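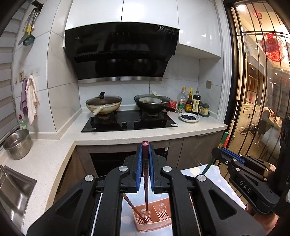 主题：Re: 共用厨房的筷子和砧板，换不换、怎么换
发件人：Jelle Van den Broek
收件人：Zoubi 合住楼住户列表

各位好：

先回 Nadine 的问题，再补几件十一月要定下来的事。她的原信引在下面，没看过的可以先看。

> Nadine Nassar 写道：
>
> 三楼厨房的筷子我昨晚翻了一遍，有一部分头上的漆已经掉了，还有几根摸上去起毛。我的意见是全部换成合金的，可以进洗碗机，也不用操心发霉。
>
> Firketti 店里合金筷的报价是 245 元，够三个厨房用。另外砧板也该换了，二楼那块中间已经凹下去，切葱总是连着切不断。
>
> 还有一个老问题：筷子到底谁来晾？现在大家洗完往筒里一插就走，筒底经常积着水。
>
> 如果没有人反对，我下周去买。
>
> Nadine

关于全部换合金，我不太赞成。合金筷夹粉条和豆腐都打滑，二楼有两位老人也说过拿着沉。去年四楼换过一批，后来大半又收进了柜子。我的建议是各买一半，合金的放洗碗机旁边，木的仍旧手洗，愿意用哪种用哪种。

掉漆和起毛的那些同意扔掉，不必等新的到。没上漆的木筷如果只是颜色变深，可以先留着。有黑点的、闻着发酸的直接扔，煮过也不要再用。

木筷的洗法，之前贴在冰箱上的那张纸写得不清楚，我重新写一遍：

用完尽快洗，不要在水池里泡过夜。
一次拿几双，顺着筷身搓洗，不要整把握着在手里来回滚，漆多半是这样磨掉的。
冲净以后用布擦一遍，筷头朝上插进筒里。
筷筒每周倒空一次，里外刷洗，倒扣晾干再放回去。

最后一条就是 Nadine 问的积水。三楼轮到做厨房值日的人顺手做掉就行，我会加到值日表上，不另外排人。二楼和四楼请各自商量，定了告诉我，我一起改。

新木筷买回来先用温水加一点洗洁精洗过，晾透再用。有人问要不要抹油，上漆的不用抹，没上漆的可以抹一点食用油，放一晚擦干净。我家里一直是这样做的，不抹的也照样用，所以这一条不强求。

砧板的事。二楼那块确实不能用了，我刨过一次，再刨就太薄。Plelach 有一种柏木的，厚度合适，一块 469 元，比现在这块贵不少。我自己倾向于买，生熟分开的话，熟食那块还可以继续用旧的塑料板。嫌贵的请直接回信说，也可以推荐别的。竹的我不考虑，二楼以前那块竹板从胶缝裂开过。

钱的情况：厨房公用账上现在还有 2366 元，筷子和砧板都从这里出，不用另外收。买的人留好收据，放进一楼信箱旁边的信封里，写上名字和楼层。

另外有两件小事：

一、四楼的蒸锅盖子不见了。锅身还在灶台下面的柜子里，谁借走了盖子请放回去。

二、Stotari 的净水滤芯到期，新的已经到了，在我这里。我这几天晚上八点以后都在家，三楼和四楼的人来拿一下，每层一个。换的时候先关水槽下面的阀门，装好以后放五分钟水再喝。

Nadine，麻烦你先别下单，等大家回完信再说。要是 Firketti 那边报价有期限，告诉我一声，我可以先去把合金的那一半买回来。木的我想去店里看了再挑，网上看不出漆的厚薄，筷头是方是圆也常常跟标的不一样。有谁想一起去的，回信里写一句。

砧板如果定了，旧的那块别扔，我想拿去垫花盆。

Jelle
三楼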